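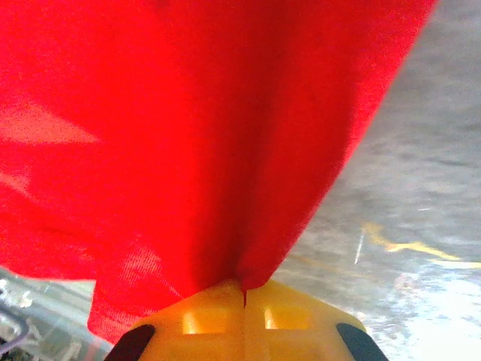 Wrist camera view, red cloth held at the pinch point.

Cloth drop fault on the Loltach cells — FAQ

Last edited December. Questions keep coming in so putting them all in one place. Will add more as they come up.

What happened?
The gripper let go of a cloth in mid-move and the arm kept going. Cloth landed on the floor, the arm went to the bin, opened over nothing, and logged a good place. Then did it again. Overnight log from the Loltach cell shows 375 picks, 42 of them dropped, and every one of the 42 marked as OK. That second part is the real problem. Drops are annoying, false OKs mess up everything downstream.

Was anyone hurt?
No. One near miss. Somebody reached past the line to pick a cloth up off the floor while the arm was between moves. Arm was not stopped, just waiting. See "Can I grab a dropped cloth" further down. Please read it.

Which cells have it?
Loltach and Jenberg. Bulov runs the older hold check and hasn't shown the fault. Declercq is down for other reasons, don't start it up to test this.

What's causing the drops?
Two things, we think. First, the thin cloths. Pinched at a single point there isn't much material in the gap, and when the arm swings fast the rest of the cloth drags like a sail. Second, grip force was set to 40 percent after the last update. It used to be higher. The update wrote the default back in and we missed it.

And the false OKs?
Hold check looks at how far the gripper closed. With thick cloth that works fine. With thin cloth, fully closed and closed-on-cloth read nearly the same, so the check passes either way. The camera check was supposed to catch that but it only ran once, right after the pick. Cloth was still there at that point. Nothing looked again after the lift.

What's the fix?
Temporary one is in on Loltach and Jenberg:
Grip force back to the old setting.
Swing speed cut for thin cloth.
Second camera check after the lift, before the arm leaves the table area.
If the second check fails the cell stops and the light goes amber.
The long term fix is a better hold check. Not done yet. No date.

The camera check stops the cell but the cloth is still in the gripper. Why?
Mostly glare. Bright patches on the floor confuse it, worst in the late afternoon. Color matters too — red has been OK so far, light gray is bad becuase the floor is gray. If you get more than 9 false stops in a shift, write down the time and cloth color and send it in. Don't turn the check off.

Can I grab a dropped cloth off the floor?
Not while the cell is live. Press stop, wait for the light to go solid red, then go in. An arm that isn't moving is not the same as an arm that's stopped. Same goes for a cloth hanging out of the gripper. Do not tug on it. The gripper may open, or the arm may try to correct and pull back.

Cloth is stuck in the seam and won't come out
Stop the cell first. Open the gripper from the hand panel, not with your fingers and not with a screwdriver. If a bit of fabric is still tucked in the gap, ease it out downward. Check the finger pads for threads while your in there. Run one test pick at slow speed before going back to auto.

Do old logs need to be redone?
Yes for thin cloth on Loltach and Jenberg, anything after the update. Treat "placed OK" as unknown. Recount the bins by hand. Thick cloth logs are fine as far as we can tell.

How do I know my cell has the temporary fix?
Settings page, hold check section. Should list two camera checks. If it lists one, you don't have it — leave the cell off and report it.

Where do I report a drop?
Fault form, pick "lost in transfer". Put in the cell name, cloth type, time of day, and whether the light changed. Save the wrist camera clip before restarting, a restart wipes it.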